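**Winter tire prices: wait for October or buy now?**

**katia_caputo:** Dildale quoted me 142 a corner for Sorrentinos, fitted. My shop guy says stock will be tight by October. Is he just selling?

**lino.m:** He's selling! They said the same last year and the warehouses were stuffed.
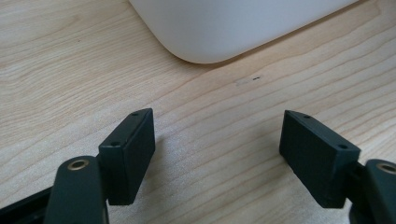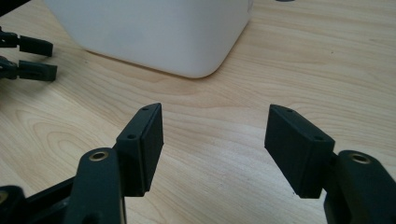 I drive for a small distributor, so I hear the moaning firsthand. We moved 14 sets last week, and my table, pale wood with all that wavy grain, has been my office for the paperwork. Wait.

**ettore_rides:** Disagree. Odd sizes vanish first. What size, Katia?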